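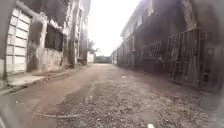
# About Graltero

Graltero is an independent research laboratory for outdoor mobile robotics. We study how a wheeled or legged robot can find its way along roads that have no lane markings, no sidewalks worth the name, and no detailed map prepared in advance. Our offices and workshop are in Bendholm, where the mechanical, software and field teams share one building.

The laboratory was set up to answer a narrow question: how much can a ground robot learn about where it may safely drive from its own camera and its own motion, without a person labeling the images afterward? Most of our work still comes back to that question. We publish our methods and release the software used to produce each reported result. We also lend equipment to teaching groups when the schedule allows.

## What We Study

A paved city street gives a robot a great deal of help. Curbs are of even height, the surface has one color, and the edge of the road is usually plain. Many of the roads people use every day offer none of this. The driving surface may be packed earth in one stretch and loose gravel in the next. The limit of the road may be a wall, a low fence, a ditch, or simply the point at which the ground becomes too rough to cross.

Methods trained on paved streets tend to fail on such roads in two ways. They may treat every change of color as an obstacle and stop. They may also accept any flat region as road, including standing water of unknown depth. Our research is directed at both errors, and we report them separately in all published work, since an average of the two conceals the one that matters more to a person walking near the robot. 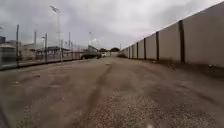
Long straight roads present a further difficulty. A wall made of repeated panels looks much the same at every point along its length, and a robot that estimates its position by comparing one view with the next may lose track of how far it has traveled. Wheel measurements help, but wheels slip on gravel. For this reason the position estimate in our system carries its own measure of doubt, and the planner lowers its speed as that doubt grows.

## The Tapia Method

Our principal result to date is a training method named Tapia. It allows a robot to build a model of passable ground from recordings of its own travel.

The method works in the following order:

1. The robot is driven by an operator along a route. Camera images, wheel speeds and body vibration are recorded together on a common clock.
2. The path taken by the robot is projected back into the earlier images, so that ground later crossed can be marked in views recorded before the crossing.
3. Each marked area receives a cost based on the vibration and wheel slip measured there. Smooth ground receives a low cost and rough ground a higher one.
4. A network is trained to predict the same cost for ground the robot has not yet reached. It is also trained to say when an area is unlike anything in its recordings.
5. The planner combines the predicted cost with the stated doubt and selects a path.

The fourth step is where Tapia departs from our earlier work. In the first version of the system, ground that the operator had never crossed was treated as impassable. This was safe but of little use, as operators keep to the middle of a road and leave perfectly good ground on either side. In the present version, uncrossed ground is compared with crossed ground of similar appearance, and is refused only when no close match can be found. Puddles are a special case and are described below. 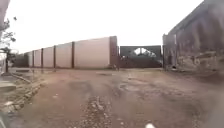 *Unpaved road leading to a metal gate, with a shallow puddle near the foot of the boundary wall.*

### Water and Reflection

A still puddle under a cloudy sky often appears as a smooth, pale area. A network that has learned to prefer smooth ground will prefer the puddle. We address this by giving the network a second input, the position of the same area as seen from two points along the path. The reflection on water shifts between the two views in a manner that dry ground does not. Where the shift is clear, the area is assigned a fixed high cost, whatever its appearance in a single image.

This check is less reliable at a distance and does not work when the robot is standing still. Both limits are stated in the published report. Work on the second of them continues.

### Gates and Dead Ends

A gate with an opening in its upper part can be misread as a passage, because sky or more distant ground is visible through it. Tapia judges an opening only at the height of the robot's body. A route that ends at a closed gate is recorded as a dead end for the current run and is considered again on the next, as a gate may be open at another hour. The robot makes no attempt to open gates or doors of any kind.

## Results

The method was evaluated on a 760-meter route made up of unpaved streets, with the trained model held fixed throughout. The evaluation covered 549 planned path segments, each with a defined start and goal. A segment was counted as complete only if the robot reached its goal without intervention by the operator, and any contact with a wall, curb or other object was counted as a failure even when the robot was able to continue.

Full tables are given in the technical report, which was released on August 28, 2022. We draw the attention of readers to three points in that report:

- The largest improvement over our earlier system was on loose gravel, where the previous planner had often stopped without cause.
- Performance near low curbs improved very little. A worn concrete edge close in color to the road remains hard to detect from a camera mounted low on the body.
- Glare and soft blur near the lower edge of the image reduced the quality of prediction for the ground nearest to the robot. The planner now relies on its recent memory of that ground in place of the current view.

The recordings used for training came to about 800 gigabytes before compression. A reduced set is available to research groups on written request, subject to the privacy conditions set out in our data policy.

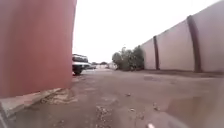

## How We Conduct Field Work

All field sessions are attended. An operator walks within reach of the robot and carries a wireless stop control, and a second member of staff watches for vehicles and pedestrians. The robot gives way to both in every case. It does not pass a parked vehicle unless the clear width beside it is greater than the limit set for that session.

We obtain permission before working along private walls or entrances. Faces and license plates are obscured before any recording leaves the laboratory – this applies to internal copies kept for longer than the processing period as well as to released data.

## Partners

Graltero carries out part of its work with Skerkberg, an engineering firm that builds the drive units and weather housings for our field platforms. Skerkberg has no part in the evaluation of results and does not review our publications before release. Further agreements of this kind are listed in our annual statement, issued each November.

## Working With Us

The laboratory accepts visiting researchers for periods of one term or longer. Applicants should have experience in one of the following areas: vision, motion planning, state estimation, or the mechanical design of outdoor vehicles. Experience with field testing is welcome – it is not required, and training in our safety procedures is given to every visitor before the first session.

Requests for software, data or the technical report should be addressed to the Graltero office in Bendholm. Please name the institution and the intended use in the first message.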